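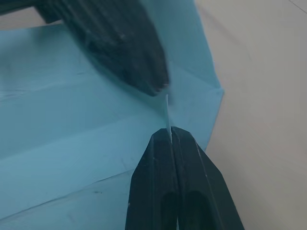
*The blue sheet, with one edge standing up in the middle.*

**hyunseo_h** (Hyun-seo Hong, Irnaldale)
Hello all. I need advice about folding big sheets of thin material. I have 25 of them to fold before Saturday, for wrapping the parcels at our spring sale. When I pinch up an edge in the middle of the table, the fold wanders and the two halves do not meet. I would like a straight line. Do you mark it first, or do you trust your eyes?

**birnholm_bea**
Mark it! A small nick at both ends is enough. Then lay a ruler between them and fold over it. I would never pinch in the middle, you get a little peak and it stays there.

**oldpaste**
I don't agree with Bea. A ruler edge leaves a shiny line on thin paper. Bring corner to corner, hold with one hand, and smooth from the corners towards the fold. Is yours paper or cloth? I can't tell from the picture.

**hyunseo_h**
Thank you both. It is paper, but quite soft, it hangs almost like fabric. I bought it in Bruroswood and the label had only a number, 577. Corner to corner is difficult for me - my table is shorter than the sheet.

**birnholm_bea**
Then fold on the floor. And the shiny line only comes if you press too hard, oldpaste.

**oldpaste**
I have pressed softly for many years and still got it. We can leave it there.

**tilly_wraps**
For soft paper I put 2 heavy books on the near half so that it cannot slide, and pull the far half over. No ruler and no nicks. Please try it on a spare sheet first.

**hyunseo_h**
I tried the books this evening. The first fold was crooked, the second one was better. I will try Bea's nicks together with the books tomorrow.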